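5 Checking the wrist view before a simulated run

This section covers the wrist camera check for the Doto grasping benchmark. Complete section 4 first, so that the scene server is running and the Politis policy weights are loaded. The check takes a few minutes and must be repeated after any change to the gripper model, the camera mount file or the renderer.

The method compares two policies trained on the same 400 simulated demonstrations. One sees the wrist view only, the other sees the wrist view and a fixed overhead view. Both are sensitive to where the fingers fall in the wrist image. In our first round, 14 runs had to be thrown out after the mount file was edited between training and testing.

5.1 Rendering a test view

1. Open the Grultbridge console and load the scene you intend to test.

2. Set the gripper to fully open. Wait for the joint readout to settle.

3. Send the arm to the pose named "check_high". Do not use "home", which was changed in October and no longer matches the training set.

4. Render a single wrist view with shadows off.

5. Compare the result with the reference view. Look at the fingers first, then the surface behind them. 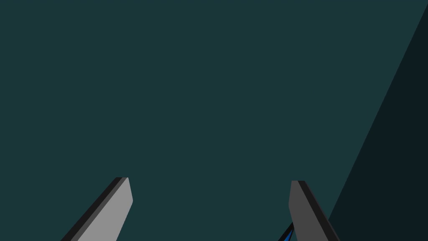 Figure 5-1. Simulated wrist view, fingers apart, nothing held.

6. Confirm that both fingers come in from the bottom and lean towards each other, with the tips at nearly the same height. In the reference the right tip is very slightly lower. Leave it that way.

7. Confirm that the inner face of the left finger is clearly lighter than the inner face of the right. If the two match, the scene light has not been loaded. Go back to step 1.

8. Confirm that the teal surface is plain, with a crisp straight edge where it meets the darker area on the right.

Note: A sliver of black and blue shows beside the right finger at the bottom of the reference view. Leave it out of the comparison. The score mask in 5.2 covers that corner.

5.2 Scoring the view

1. Run the compare tool with the default mask.

2. Read the pixel difference score. A score of 2 or lower is a pass.

3. If the score is higher, reload the mount file and render again. Do not move the camera by hand to bring the score down.

4. Save the score with the run settings. The analysis script skips any run that has no score saved with it.

Caution: Do not start a batch while the compare tool is open. Both write to the same folder and the tool will overwrite the first episodes - usually without a warning.

5.3 What the check does not cover

A pass means only that the camera and gripper match the training set. It says nothing about object placement or contact settings, which are dealt with in section 6.

In the current results, taken over 176 test episodes per policy, the wrist-only policy did worse mainly when the target started outside the gap between the fingers. We have not yet separated this from the effect of the approach height. Keep "check_high" as the starting pose until that work is done.

Changes to this section go through Mathias Rüegg at Stusent. Last revised August 18, 2025.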